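Zwischenbericht an die Förderstelle Curinen: Kammermusikreihe Piltley, zweite Spielzeit
Berichtszeitraum: Saisonbeginn bis einschließlich Dezember
Verfasst von: Mostafa Tahiri, Projektleitung

Liebe Kolleginnen und Kollegen,

die erste Hälfte der Spielzeit liegt hinter uns, und ich schreibe diesen Bericht mit richtig guter Laune. Vier von neun geplanten Konzerten haben stattgefunden, alle am vorgesehenen Termin und alle im großen Probensaal, den wir dank Ihrer Zuwendung über die ganze Saison fest mieten konnten. Im vergangenen Jahr mussten wir noch von Konzert zu Konzert verhandeln, und das hat man dem Programm angemerkt. Jetzt planen die Ensembles mit uns, und sie planen mutiger!

Programm

Eröffnet haben wir mit dem Cartwright-Quartett und einem Abend, auf den ich seit dem Antrag hingefiebert habe: zwei späte Haydn-Quartette, dazwischen ein neues Stück von Magdy Shawky für Streichquartett und Zuspielung. Das Stück dauert eine knappe halbe Stunde und verlangt vom Saal absolute Ruhe, und die war da. Nach dem letzten Ton blieb es so lange still, dass die Bratschistin schon unsicher zur Seite schaute, bevor der Applaus losbrach. Shawky hat den Schluss inzwischen noch einmal überarbeitet und möchte die neue Fassung in der zweiten Saisonhälfte hören. Wir haben sie für das siebte Konzert eingeplant, als Zugabe zum angekündigten Programm und ohne zusätzliche Kosten für die Förderung.

Es folgten ein Bläserquintett mit Musik aus den zwanziger Jahren, ein Liederabend und zuletzt im Dezember das Drodov-Trio mit Schubert. Beim Liederabend mussten wir kurzfristig umbesetzen, die Sopranistin war erkrankt. Die Einspringerin brachte ihr eigenes Programm mit, so dass von den angekündigten Liedern nur die zweite Hälfte übrig blieb. Wir haben alle, die schon gebucht hatten, am Vormittag angeschrieben und die Rückgabe angeboten. Fast alle sind trotzdem gekommen, und mehrere haben uns hinterher gefragt, wann diese Sängerin wieder bei uns auftritt.

Publikum und Karten

Beim Drodov-Trio hatten wir 181 Gäste, das ist der beste Besuch, den die Reihe bisher hatte. Der Saal wirkt in dieser Größenordnung voll, ohne dass es eng wird. Der Vorverkauf läuft weiterhin über unsere eigene Seite und die Buchhandlung am Markt. Die im Antrag angekündigte Umstellung auf personalisierte Karten haben wir verschoben. Der Anbieter, mit dem wir gesprochen hatten, verlangt eine Grundgebühr, die für eine Reihe unserer Größe schlicht nicht passt. Stattdessen gibt es jetzt eine Warteliste: Wer verhindert ist, gibt seine Karte bis zum Nachmittag des Konzerttags zurück, und wir vergeben sie zum aufgedruckten Preis weiter. Das macht etwas Arbeit an der Kasse, funktioniert aber und hält die Karten im Haus.

Sehr gefreut hat mich die Resonanz auf die ermäßigten Plätze für Auszubildende und Schülerinnen und Schüler. Beim ersten Konzert waren sie kaum gefragt – da hatten wir sie auch noch schlecht beworben –, seit dem Bläserquintett sind sie regelmäßig vergeben. Die Musikschule hängt unsere Plakate inzwischen von sich aus auf und fragt nach, wenn sie zu spät kommen.
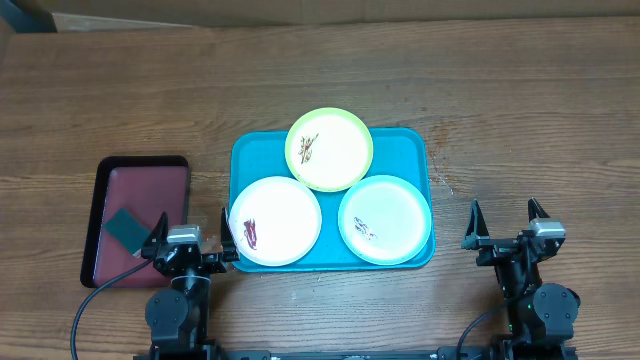

Eng damit verbunden ist die Arbeit mit den Schulklassen. Vor jedem Konzert öffnen die Ensembles am Nachmittag eine Probe, meist ab 15 Uhr, und bleiben danach für Fragen. Das Cartwright-Quartett hat mit einer siebten Klasse denselben Haydn-Satz in drei Tempi gespielt und abstimmen lassen. Gewonnen hat das schnellste, natürlich, und am Abend haben sie es dann tatsächlich eine Spur flotter genommen als in der Probe. Magdy Shawky hat in der Klasse Geräusche gesammelt, aus denen eine kleine Zuspielung entstehen soll. Ob daraus etwas für die Bühne wird, ist offen, wir möchten da keinen Druck aufbauen.

Mittelverwendung

Die Ausgaben liegen insgesamt im Plan. Honorare und Saalmiete entsprechen dem Finanzierungsplan, bei den Reisekosten haben wir etwas gespart, da das Drodov-Trio ohnehin in der Region unterwegs war. Teurer als gedacht war das Stimmen des Flügels. Er musste nach dem Einbau der neuen Heizung zweimal gestimmt werden, und vor dem Liederabend kam noch eine Reparatur an der Dämpfung dazu. Zusammen sind das rund 2000 Euro, die so nicht vorgesehen waren. Wir bitten darum, die eingesparten Reisekosten hierfür umwidmen zu dürfen. Den verbleibenden Betrag decken wir aus den Karteneinnahmen. Die Belege liegen dem Verwendungsnachweis bei, ebenso die Rechnung der Klavierwerkstatt mit der Aufschlüsselung der einzelnen Termine.

Was noch nicht rund läuft

Die Programmhefte kamen zweimal auf den letzten Drücker aus der Druckerei, beim Bläserquintett fehlte darin außerdem ein ganzer Satztitel. Wir haben den Redaktionsschluss um eine Woche vorgezogen und lassen die Texte jetzt von zwei Personen lesen. Auch die Aufnahmen für das Archiv sind noch uneinheitlich. Shawkys Stück ist sehr schön gelungen, der Mitschnitt des Liederabends dagegen übersteuert und nur intern zu gebrauchen. Für die kommenden Konzerte leihen wir ein zweites Mikrofonpaar und machen vor der Generalprobe einen festen Tontermin.

Ausblick

Die zweite Saisonhälfte beginnt mit einem Soloabend für Violoncello, danach folgt ein gemeinsames Konzert mit Lehrkräften der Musikschule, auf das sich bei uns alle besonders freuen. Das Programm steht bis auf ein Werk fest, dort warten wir noch auf das Notenmaterial vom Verlag. Für das Abschlusskonzert kommt das Cartwright-Quartett noch einmal nach Piltley und spielt gemeinsam mit dem Pianisten des Drodov-Trios ein Klavierquintett. Die Idee ist nach dem Dezemberkonzert an der Garderobe entstanden, die Zusagen kamen innerhalb weniger Tage.

Sie sind zu allen Terminen herzlich eingeladen, auch zu den offenen Proben am Nachmittag. Bitte geben Sie uns kurz Bescheid, dann legen wir Karten zurück. Den Schlussbericht reichen wir wie vereinbart nach dem letzten Konzert ein.

Mit herzlichen Grüßen
Mostafa Tahiri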